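Pavent – Serviços de Triagem e Valorização de Objetos
Edital de recrutamento e chamada de participantes
Referência 2391
25 de abril de 2018

A Pavent torna público que se encontra aberto o procedimento de seleção para o preenchimento de seis lugares de Assistente de Triagem e Arrumação de Pequenos Objetos, a exercer nas instalações de Leston. Em simultâneo, e nos termos da Parte II do presente edital, abre-se chamada de participantes para um estudo de classificação de objetos miúdos, destinado a pessoas sem vínculo laboral com a empresa.

As duas candidaturas são independentes. Quem se apresentar ao procedimento de recrutamento não pode, no mesmo ano, integrar o grupo de participantes do estudo.

Parte I – Procedimento de recrutamento

1. Enquadramento

A unidade de Leston recebe lotes mistos de objetos de pequena dimensão provenientes de oficinas encerradas, escolas, armazéns de bricolage e espólios domésticos. Os lotes chegam sem inventário. Num mesmo recipiente podem encontrar-se instrumentos de medição, peças plásticas avulsas, brinquedos, cunhas, perfis e componentes cuja origem só se esclarece depois de comparados com o catálogo interno, designado Unen.

Compete à equipa de triagem separar, identificar, limpar, registar e acondicionar cada objeto, de modo que possa seguir para reutilização, para venda a peso ou para reciclagem. O trabalho exige atenção continuada e bom conhecimento de ferramentas e utensílios correntes.

2. Funções a desempenhar

Os assistentes selecionados terão a seu cargo:

a abertura e conferência dos lotes à entrada, com registo do estado em que foram recebidos;

a separação dos objetos por família, de acordo com as tabelas em vigor, e o encaminhamento das peças duvidosas para a bancada de consulta;

a limpeza a seco de peças e recipientes e, quando indicado na ficha, a lavagem;

a criação de fichas no catálogo Unen, com designação, material, dimensões e estado de conservação;

o acondicionamento final em caixa ou saco, com etiqueta legível do lado de fora;

a manutenção da ordem na sala, incluindo a varredura dos fundos das caixas e a reposição de consumíveis no fim de cada turno.

O assistente não procede a reparações. As peças que delas careçam são entregues à oficina da Garg, entidade parceira, mediante guia assinada.

3. Critérios de separação

Para conhecimento dos candidatos, enunciam-se as regras gerais aplicadas na unidade. A prova prática descrita no ponto 7 incide sobre elas.

Os instrumentos de medição, como fitas métricas, esquadros e níveis, constituem família própria e não se misturam com ferramentas de corte. A fita métrica é verificada quanto ao recolhimento e à legibilidade da escala antes de receber ficha. As peças de plástico sem função evidente são comparadas com o catálogo; caso não se encontre correspondência, recebem a designação provisória «peça avulsa» e aguardam segunda leitura. 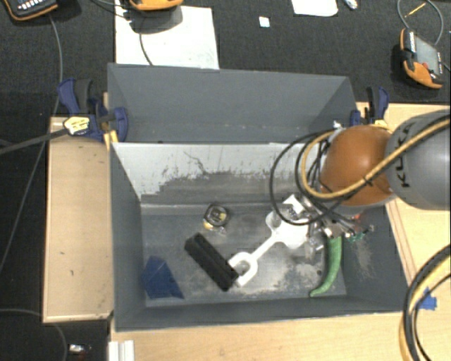 A designação provisória caduca ao fim de 336 horas. Decorrido esse prazo sem identificação, a peça é classificada apenas pelo material e segue para o lote correspondente. Não são admitidas prorrogações verbais, devendo qualquer pedido constar do campo de observações da ficha.

Os brinquedos e as respetivas partes são separados mesmo quando incompletos. Blocos, cunhas e perfis classificam-se pela forma e pela maior dimensão, sendo a cor indicada apenas em segundo lugar. Nos objetos curvos ou irregulares mede-se a distância entre extremos, em linha reta, sem forçar a peça.

4. Condições de trabalho

Local: instalações da Pavent em Leston, piso térreo, sala de triagem.

Início de funções: junho de 2018.

Vínculo: contrato a termo certo, com período experimental nos termos da lei e possibilidade de renovação.

Horário: turnos rotativos, manhã ou tarde, afixados com a antecedência legal. Não há trabalho noturno.

Remuneração: de acordo com a tabela interna da categoria, acrescida de subsídio de refeição. A tabela é facultada a qualquer interessado que a solicite ao serviço de pessoal.

Formação inicial: três dias, remunerados, com acompanhamento na bancada e introdução ao catálogo.

A empresa fornece bata, luvas, máscara para as operações com poeira e calçado de proteção. O trabalho decorre em parte de pé. Cada posto dispõe de assento regulável, e as pausas são marcadas por turno.

5. Requisitos de admissão

São requisitos obrigatórios:

idade igual ou superior a 18 anos à data da candidatura;

escolaridade obrigatória, aferida em função do ano de nascimento;

domínio da língua portuguesa, falada e escrita, suficiente para redigir fichas curtas sem apoio;

capacidade de distinguir cores e de ler escalas milimétricas, com ou sem correção ótica;

disponibilidade para os dois turnos.

Constituem condições preferenciais a experiência em armazém, loja de ferragens, arquivo, museu ou oficina; a prática de registo informático; e o conhecimento de vocabulário técnico de ferramentas em segunda língua. A ausência de experiência não é motivo de exclusão.

A Pavent aprecia as candidaturas sem distinção de sexo, origem, idade, convicção ou deficiência. Os candidatos que necessitem de adaptação do posto ou da prova devem indicá-lo no requerimento, descrevendo apenas a adaptação pretendida.

6. Formalização da candidatura

A candidatura é apresentada em requerimento próprio, disponível na receção da unidade, e acompanhada de:

currículo, com o máximo de duas páginas;

cópia do certificado de habilitações;

declaração de disponibilidade, datada e assinada;

indicação de uma pessoa que possa prestar referências, se existir.

Os documentos são entregues em mão ou remetidos por correio registado, em sobrescrito fechado com a menção «Triagem – Referência 2391». O prazo termina vinte dias úteis após a data deste edital, valendo, no envio postal, a data do registo. As candidaturas incompletas podem ser supridas uma única vez, no prazo de cinco dias úteis a contar da notificação.

7. Métodos de seleção

A seleção compreende avaliação curricular, prova prática e entrevista.

A prova prática tem a duração aproximada de 40 minutos. É entregue ao candidato um recipiente com objetos misturados, que deve separar por família, medir e descrever em ficha. Avaliam-se o rigor da descrição, a correção das medidas, o cuidado no manuseamento e a arrumação do posto no final. A rapidez só é considerada em caso de empate. Não é permitido o uso de telemóvel durante a prova.

A classificação final resulta da ponderação de 30% para a avaliação curricular, 50% para a prova prática e 20% para a entrevista. São excluídos os candidatos que obtenham menos de metade da pontuação na prova prática.

O júri é presidido por Senga Moffat, responsável pela unidade de Leston, sendo vogal efetivo Donnie Forsyth, coordenador do catálogo Unen. O segundo vogal é designado pelo serviço de pessoal. As atas podem ser consultadas pelos candidatos, mediante pedido escrito.

Parte II – Chamada de participantes

8. Objeto do estudo

O catálogo Unen foi redigido por técnicos e contém designações que o público nem sempre reconhece. Pretende-se apurar que nomes dão as pessoas a objetos de uso comum e a peças soltas, e segundo que critério as agrupam quando não lhes é dada qualquer tabela. Os resultados servirão para rever as designações e acrescentar sinónimos às fichas.

9. Participação

Podem inscrever-se pessoas maiores de idade, residentes em Leston ou nos arredores, com qualquer profissão ou em situação de reforma. Não se exige conhecimento prévio de ferramentas. Não são admitidos trabalhadores da Pavent ou da Garg, nem os seus familiares diretos.

Cada participante comparece a uma única sessão. Durante a sessão, observa e manuseia pequenos objetos sobre uma mesa, atribui-lhes um nome, agrupa-os como entender e responde a um breve questionário. Não existem respostas certas ou erradas. As designações são transcritas tal como foram ditas, incluindo regionalismos e nomes de família para os objetos da casa.

A participação é compensada com um vale de compras, entregue no final, e com o reembolso do transporte público mediante apresentação do bilhete. O participante pode desistir a qualquer momento, sem justificação e sem perda do reembolso.

10. Inscrição no estudo

A inscrição faz-se por ficha, na receção, ou por carta dirigida a Donnie Forsyth, com indicação de nome, idade, contacto e período do dia preferido. As inscrições são aceites por ordem de chegada, procurando-se equilíbrio entre grupos etários. Os inscritos que não obtenham lugar ficam em lista de reserva.

Disposições comuns

11. Proteção de dados

Os dados pessoais recolhidos destinam-se exclusivamente aos fins deste edital. Os processos de candidatura não selecionados são destruídos um ano após a homologação da lista final, salvo pedido de devolução. No estudo, os questionários são identificados por código, e a correspondência entre códigos e nomes é eliminada após o tratamento das respostas.

12. Publicitação e esclarecimentos

A lista de candidatos admitidos, o calendário das provas e a lista final são afixados na entrada da unidade e comunicados por carta aos interessados. Das decisões do júri cabe reclamação, no prazo de dez dias úteis, dirigida à direção da Pavent.

Os pedidos de esclarecimento sobre o recrutamento são dirigidos a Senga Moffat, e os relativos ao estudo a Donnie Forsyth, sempre por escrito e com indicação da referência. Não são prestadas informações por telefone sobre o andamento das candidaturas.

A responsável pela unidade de Leston,
Senga Moffat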